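Lunico Barbers, Rakgate branch
Chair and shaving station check, November
Checked by: Fikri Pasaribu
Copy to: Erzsébet Hegedűs
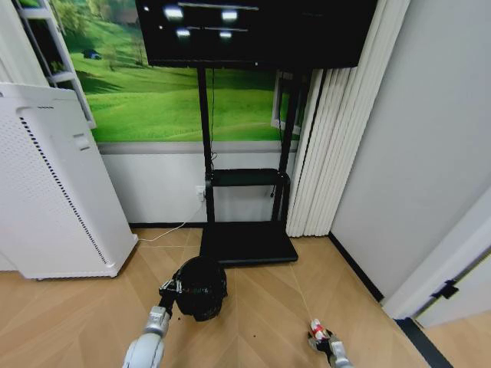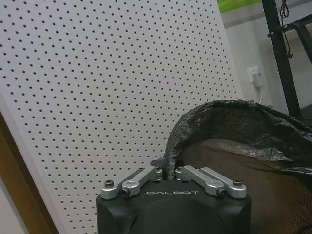
Razors and blades
Single-use blades in every holder: Yes
Sharps box below the fill line: No. Box at chair 2 over the line, swapped during the visit.
Spare blades locked away: Yes

Beard trimmers
Guards free of cracks: No. One 3 mm guard split, binned. Reorder from Szűcs.
Leads and plugs sound: Yes
Blades oiled and brushed between clients: Yes, but the log stops at lunchtime.

Disinfectant
Stikora jar mixed to the card (1000 ml water, 44 ml concentrate): Yes
Time of mixing written on lid: No. Please use the marker, the pencil rubs off.
500 ml spray bottles labelled: Yes

Hot towels
Cabinet door seal: Worn at the lower hinge. Still closes. Look again next month.
Towels tested on the wrist before use: Yes

Moustache wax and beard oil
Taken out with a clean spatula: Yes
Out-of-date tins removed: Yes, item 34 on the stock sheet.

Result: pass, with three points to put right. EH to sign when the guard arrives.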